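关于我们

Giker 机器人社
首页 社团 关于我们 加入 常见问题

大家好,我是 Kheri Mollel,现在负责 Giker 机器人社的日常活动。官网上的“关于我们”一直是上上任社长写的那版,里面提到的活动室早就搬了(搬到实验楼三层东头,楼梯上来右手第二间),所以我干脆重写一遍,想到哪儿写到哪儿,大家凑合看。

社团最早其实是个小车社,几个人放学后趴在走廊地上调巡线,轮子打滑就垫橡皮筋。后来有学长迷上了机械臂,拉着大家从舵机拼的小手臂玩起,一路玩到现在的仿真项目。名字倒是一直没换,Giker 到底什么意思,问过三届学长,三个答案,我个人喜欢“极客念快了”这一版。

现在社里有36个人,高一高二各占一半,还有几个高三的偶尔晚上溜过来看看(作业写完了再来啊!)。我们分成六个小组,每组盯一块:建模、运动规划、抓取、视觉、写任务脚本,还有一个组专门管文档和对外。最后这个组最缺人,语文好的同学请看过来。

今年大家花时间最多的项目叫 Makokha,是一个厨房里的家务仿真:让一条机械臂在虚拟厨房里开抽屉、取东西、放东西,再把抽屉关回去。听着很简单对吧?我刚加入的时候也这么想,结果光是“抽屉拉出来多少才够手伸进去”这一件事,我们组就吵了两个中午。
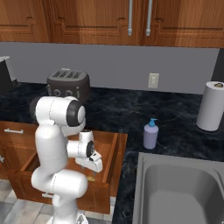 图/Giker 机器人社 Makokha 项目组,仿真渲染画面

夹爪停在抽屉口上方、手指朝下的这个姿势,是抓取组的心头好。抽屉底上那个黄黄的小东西就是目标物,个头小,又平躺着,夹爪下去的角度稍微歪一点就会碰到抽屉侧板。新同学一般都从这类任务上手,因为不用满屋子找东西,眼睛只要盯住一个抽屉就行。

台面上那些摆设也是我们故意留着的,烤面包机、洗手液瓶、厨房纸什么的。建模组的说法是,谁家厨房台面是光的?规划组的说法是,你们能不能少放两样。这个争论目前没有结果,欢迎你来站队。

仿真环境跑在我们自己搭的一套小工具上,叫 Zolurex,最早是一位学姐的暑假作业,后来越改越大。它负责把场景文件、任务脚本和记录串起来,跑一轮就存一轮。到四月我们已经存了2433轮,失败的也全留着,一轮都没删。例会上最受欢迎的环节就是“翻车回放”,大家一边看一边喊停,然后倒回去找到底是哪一步的坐标写反了(十次里有八次是我写的,我认)。

比赛也参加。我们每年会组队去 Rendine 杯中学生机器人赛,报的是仿真操作组。去年我们一共派了12个人,成绩中等偏上,决赛那天脚本里有一个单位写成了厘米,机械臂很认真地去够一个根本够不着的把手,全队在台下捂脸。不过评委问答那部分我们答得挺好,回来以后文档组走路都带风。

平时活动时间是下午4点半到6点,考试周停。每次开头先开个短会,各组说说卡在哪儿了,接着就散开各干各的。想旁听的同学直接推门进来就好,不用提前说,后排有空椅子。活动室的电脑够用,你愿意带自己的笔记本也可以,插线板在窗台下面那个蓝箱子里,用完请放回去,真的请放回去。

经常有人问要不要会编程才能来。不用!我自己进社的时候只会改别人代码里的数字,改到它动为止。社里每学期开头有几次入门课,从怎么打开 Zolurex、怎么放一个方块讲起,讲课的都是高二同学,讲错了底下会有人当场纠正,气氛还是很友好的。学完之后你会领到一个小任务,做完就能选组,选了不喜欢也能换,我就换过两次。

指导老师这边,物理组和信息组的老师轮流来坐镇,基本不管我们做什么,只管我们几点走、窗户关没关。

接下来这个学期,我们想把 Makokha 从单个抽屉扩展到柜门和水槽旁边的区域,再做一个能给初中部同学玩的简化版,用键盘就能控制夹爪上下左右。柜门比抽屉难不少,它是绕着铰链转的,手得跟着画弧线,运动规划组已经在白板上画了满满一板,还写了“勿擦”。

想加入的话,来活动室门口的夹子上填一张表,写清班级、姓名和想去的组就行,没想好就写“随便”,我们会安排人带你先转一圈。对外合作、借场景文件、约参观,也请到活动室找文档组的值班同学登记。

Kheri Mollel
Giker 机器人社社长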